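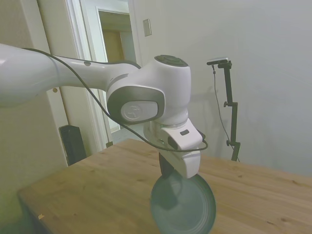
May, notebook, bread side of things

Right, the Prendell starter is back from the dead! Fed it twice yesterday and it had domed up nicely by 7 this morning, so I went ahead with the Casen loaf: 500 g strong white, the usual salt, and a bit less water than last time (my hands were a mess last time).

Dough went 2 hours on the side, folded when I remembered. Weighed the flour again on the old scales out of nosiness and got 504. I'm blaming the scales.

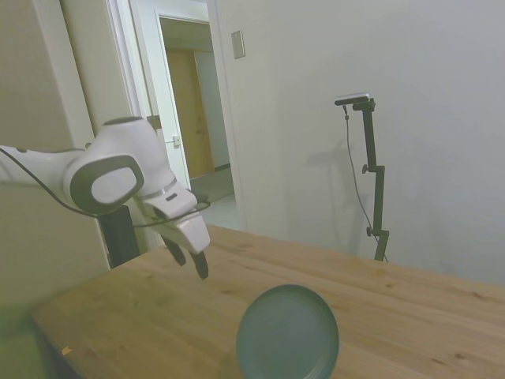 Pale wood table, beige wall.

Crust better than the Soriano batch, crumb still tight near the bottom. I think I'm shaping too hard, or the oven floor is cooler than the dial says. Could be both, grr.

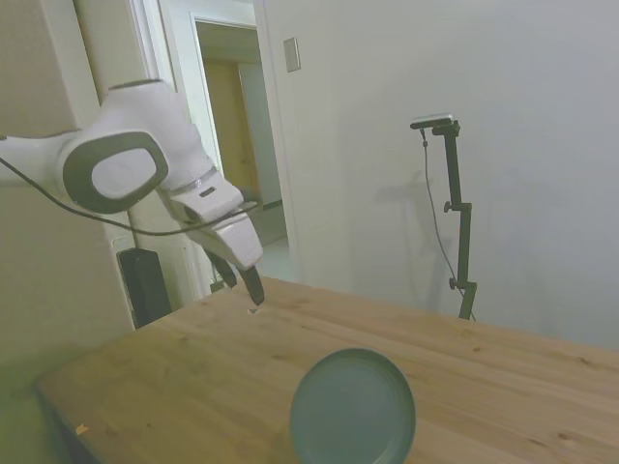
Next bake

Try the Plinano rye at one part in five and leave it overnight in the fridge. We've 2,000 g of it left, so please don't open the new sack yet! Tins want re-greasing too.
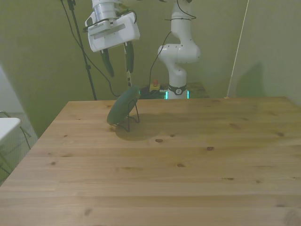 Table from the front, fingers open.

Starter fed again at 4 pm, lid on loosely.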